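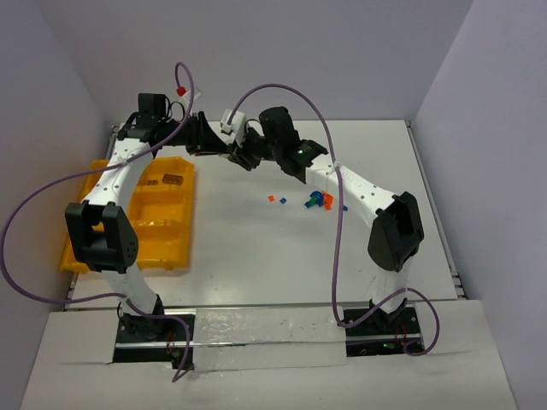
Ticket: Geum EP plays with gap between tracks 3 and 4 on Zestley
4 min read

We use cookies to remember your settings and to measure traffic. Accept all / Manage choices

Status: closed
Opened by: Buminen (label account)
Date opened: September 22, 2023
Affected release: Geum, seven tracks, WAV masters, 44.1 kHz / 24 bit
Affected stores: Zestley web player, Zestley Android. Zestley iOS not affected.

Problem as reported
Tracks 3 and 4 on Geum are one continuous piece, split at a snare hit. In the Zestley web player there is a silence between the two. Label asks for gapless playback as on the master. The same two files play without a gap in a desktop player from the local disc.

Step 1. Confirm the gap
Recorded the output of the web player through a loopback and measured the silence at 625 ms. Repeated on a second browser with the same result. The other track changes on the EP have fades, so a gap there would not be noticed. No conclusion drawn from them.

Step 2. Check the masters
Opened both WAV files. Track 3 ends on a non-zero sample and track 4 starts on the next one. No silence at either end. Masters are fine and were not changed after this point.

Step 3. Check the delivered files
Pulled the delivery package from the Hundwood server. Track 3 in the package is longer than the master. Track 4 is the same length as the master. The extra length on track 3 is digital silence at the tail.

Step 4. Find what added the tail

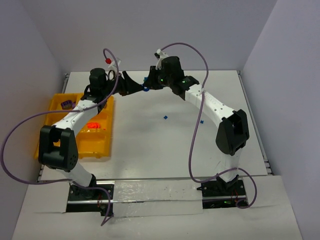
The package is built by a batch job that trims or pads each track to match the length given in the metadata sheet. For track 3 the sheet had 180 seconds exactly, rounded up by hand when the release was entered. The real length is a fraction under that. The job did what it was told and padded the file.

Checked the sheet for the other six tracks. All had lengths copied from the audio editor to three decimal places, so none were padded by any amount that matters.

Step 5. First fix (did not work)
Corrected the length in the sheet and ran the job again. Package on Hundwood was correct. Zestley still played the old file after redelivery. Their ingest compares the release version number and skips audio if it has not gone up. Ours had not.

Step 6. Second fix
Raised the version number, redelivered audio and metadata together. Ingest log showed all seven files accepted. Kept the same ISRCs so that play counts and playlist placements stayed with the tracks.

Step 7. Retest
Web player: silence gone, though there is a faint click at the join on the lowest quality setting. Android: no gap after clearing the app cache. Before clearing it the old file was still served from the phone. iOS: no change. That app drops trailing digital silence on its own, which explains why the fault was not heard there.

The click is an encoder matter and has been logged as a separate ticket.

Follow-up work
The padding option is now off by default. The job stops with a warning if the sheet and the audio differ. A scan of the back catalogue, more than 900 files, is running overnight in batches. Padded files will be redelivered only where two tracks are meant to join.

Comments

guest_41
Same fault on a mixtape we put out in June. Our lengths were typed in as whole minutes and seconds. Will check for padding.

lowendtheory_b
Does raising the version number reset the release date on the artist page?

Buminen support
No. The original date is a separate field. Leave it as it is when you redeliver.

guest_77
Clearing the Android cache fixed it for me, thanks. Downloaded tracks had to be removed and downloaded again.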